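**Whiteley House – Kitchen Group**

Minutes of the October meeting, held Tuesday at 6:30 p.m. in the first-floor common room

Present: Areti Tzanetos (chair), Clive Wainwright (minutes), and residents from the second and third floors. The garden apartment sent apologies and a very good lemon cake, which is hereby recorded with thanks.

**1. Last meeting's minutes**

Approved with one correction. The chest freezer was defrosted by the third floor, who did it on a Sunday and would like the credit. Credit given!

**2. The new counters**

Everybody is still happy with them. The white gloss makes the whole room brighter, and even the people who voted for the darker sample (Clive included) have come around. A few practical points came up:

- Turmeric. Wipe it up right away. The mark near the stove came off with baking soda, but it took two evenings.
- No scouring pads on the counter or the cabinet fronts. The blue cloths are fine.
- Fingerprints show on the cabinets by late afternoon whatever we do. Areti suggested we learn to live with it until the Friday wipe-down, and there was general relief at this.

**3. Community supper**

The September supper fed 63 people, our biggest yet, and the mood in the room was wonderful. The bean stew ran out before the second sitting, so we'll make half as much again next time. The Narnmont Street neighbors came over with folding chairs and stayed to sing. They have asked if they can cook one of the winter suppers themselves, and the answer was a loud yes.

Serving went smoothly. Clearing up did not go quite as well, and we spent most of the evening on that, under item 5.

Cost of ingredients was within the budget. Receipts are in the envelope on the corkboard. If you bought onions, please put your receipt in there too.

**4. Pantry shelves**

The second floor has relabeled everything and it looks terrific. Flour and sugar are now at waist height, with the big pots down below. The three jars with no label have been opened and sniffed: cornstarch, powdered sugar, and one that we agreed to throw out.

Petau, the dry goods supplier, can deliver rice and lentils in bigger sacks. We have the space now. Areti will order one sack of each to see how fast we get through them before we commit to a regular delivery.

Clive asked that the step stool go back behind the door. It has been found in the hallway, the laundry room, and once in the garden.

**5. Dishes, the sink and the dishwasher**

A long item, and a surprisingly fun one. People have strong feelings about dishwashers.

The problem after the supper was that plates piled up on the counter on both sides of the sink, people kept rinsing things that had been rinsed already, and the first load went in so tightly packed that half the bowls had to be washed again. It was past eleven before the last load was put away.

Areti has been trying out a different way of working during the week and talked us through it. Plates get scraped at the table and go straight into the slotted rack in the sink, standing up. One person rinses, one person loads, and nothing gets stacked on the counter at all. With both racks of the dishwasher reachable from the sink, the loader barely has to take a step.
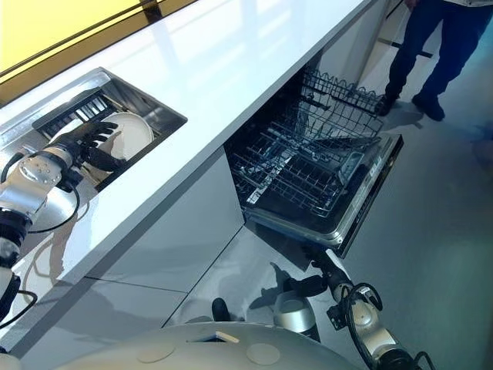
*Reading time for these minutes: 6 min*

The black rack in the sink got a lot of praise. A round plate stands up in it with the rim in easy reach, so you can take hold of it by the top edge and lift. Everyone had a turn at the sink after the break, and the third floor has already claimed the loading job for the next supper.

Points agreed after discussion:

- Door folded all the way down and the lower rack pulled forward before anyone starts loading. Plates go between the upright prongs, all facing the same way.
- Upper rack is for glasses, mugs, and small bowls. Big mixing bowls get washed by hand, however tempting the gap looks.
- Scrape, but don't pre-wash. A quick rinse is plenty.
- Wooden spoons and the good knives never go in. (Carried unanimously, with applause.)
- Whoever starts a load writes the time on the whiteboard.

There was a split on whether forks go in handle up or handle down. Clive spoke for handle up, the second floor for handle down, and after a lively ten minutes we moved on with no decision. It can come back to the next meeting if somebody wants it to.

On detergent: we have been using Wundero tablets, and there are 30 left in the tub under the stairs. The garden apartment would like to try powder once those are gone. Agreed, as long as the box is kept somewhere dry.

**6. Any other business**

The oven mitts are worn through at the thumbs. Areti will sew patches on one pair and we'll buy another.

Could whoever borrowed the large colander please bring it back – we're not mad, we just have a lot of pasta planned.

The second floor offered to run a bread evening for anyone who wants to learn, kids very welcome. Six people put their names down on the spot.

**Actions**

- Areti: trial order from Petau; patch mitts
- Clive: write up the loading points and tape them inside the cupboard door; ask Narnmont Street which winter supper they'd like
- Second floor: pick an evening for bread
- Everybody: look for the colander

Next meeting same place, same time, second Tuesday of the month. Third floor is bringing the cake.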